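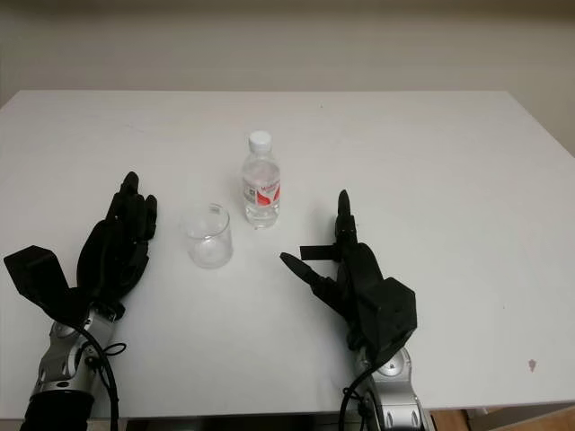 October, posted mid-morning by the Mallanar bench account

Right, wrist cable day. I get asked how I keep the two-handed setup going between jobs, so a short thread while the kettle's on.

1/ Power off first, then both forearms parked low with the palms clear of the table. I give it 5 minutes before I touch a connector. Drullivitz say less in their manual but I'm a coward.

2/ Cables next. You want a loose loop at each wrist - enough slack for a full turn, not so much that it catches the table edge. Mine had crept up by roughly 30 mm on the right. Back it went, new clip.

3/ Finger joints. Little puff of air in the hinge gaps, then curl and open each finger by hand. The index on the right always feels a bit stiff to me (Maeng swears by a drop of light oil, I've gone dry since spring and I'm happier!).

4/ Forearm screws. I go round with the small driver, 3 passes, never tight in one go. Found one on the left that moved a quarter turn. Grr.

5/ Last bit is a slow pour routine, bottle and tumbler, at low speed. If the thumb hunts about before it closes I redo the zero on that hand and go again.

Someone asked about the palm covers - yes, they come off, and yes, I've lost a screw down there. Next post on that once the Stemmont spares turn up.

Contact: Mallanar bench | © Mallanar | Back to top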